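Notes from the Mindon open gym

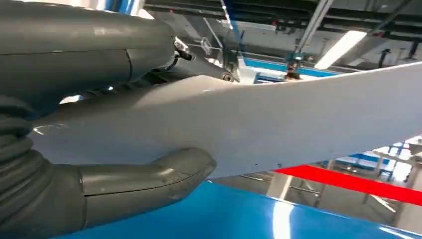
Paltton Girls Basketball - Coaching Staff

July 2019

Got back late, typing this up before I forget half of it. Apologies for the state of it.

Drove over to Mindon for their summer open gym day. Two courts, one good, one with a dead spot near the left elbow that every home kid knew and none of ours did. Doors at 9, first ball bounced closer to 9:40. Check-in was one table and one pen. Bring your own forms next year, already filled out.

Building is nicer than I expected. Seats 2,756 according to the sign by the box office, and with the bleachers pushed back there's a ton of room on the sidelines. Scoreboard was off all morning so we kept score on paper. Water fountains only on the far side, past the weight room. Long walk between games.

Format - 6 teams, running clock, no free throws until the last two minutes. Liked that. Kids got a lot of trips up and down and the refs mostly let them play. Maybe too much under the basket. Grandalar set moving screens all day and got called for it once.

We brought 17 kids, which was too many for one bench, so split them into two groups and swapped at the half. Guards were fine. Our press gave Sopacua trouble for a good six or seven minutes, then they started putting a tall kid in the middle and just throwing over us. We didn't adjust. That one's on me, I was arguing with the other bench about the clock.

Rebounding was bad. Not going to dress it up. Too many kids watching the shot. Grandalar had a forward, number 32, who went after everything and she isn't even that big. Would like our posts to see some video of her if anybody has it.

Session over lunch was the best part of the day. Sanaa Fawzy runs the skills side at Mindon and did close to an hour on footwork out of the short corner. No dribble, catch and pivot, read the help, go. Then same thing with a live defender. Then again with the pass coming from the wrong side, which is where it fell apart for most of them. Asked her after how often they run it and she said every practice, ten minutes, all season, varsity down to the little ones. You can tell. Even their bench kids land on two feet.

She also let a few of us coaches walk through the film room. Small, hot, one big screen and a whiteboard. They clip every possesion by hand. Do not have the time for that but we could do turnovers only and see how it goes.

Afternoon was shorter games. Lost one by a basket, won one going away, tied the last one becuase the horn went and everybody wanted to go home. Fine by me.

Other stuff:

Parking - use the back lot, the front one fills with the pool people.

Food - hot dogs and pretzels, cash only. Line was long. Pack sandwiches.

Ice - they ran out after lunch. Two rolled ankles on our side, both walking OK by the end.

Someone left a gray hoodie and a left shoe (how?) in my car. Will have them at practice.

Mindon is doing another one next June and we got asked back. I said yes, will sort out the fee later. Short corner work starts this week so come with your legs.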